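**Arm stops with a force fault over the bin**
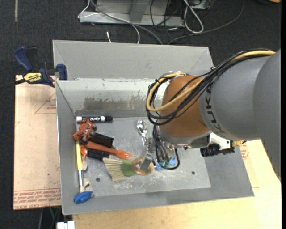

Our cell at Indport has registered 3 protective stops since January. Each occurred as the gripper descended for a pick. The cables hang in wide loops beside the wrist joint, and thin wires drop toward the bin floor. Could these be responsible?
*Araceli Serrano*

**Dobson**
Secure the wires before further operation. A snag can register as a collision. Lock out power first.

**Zutine**
Check the payload setting. Ours was wrong.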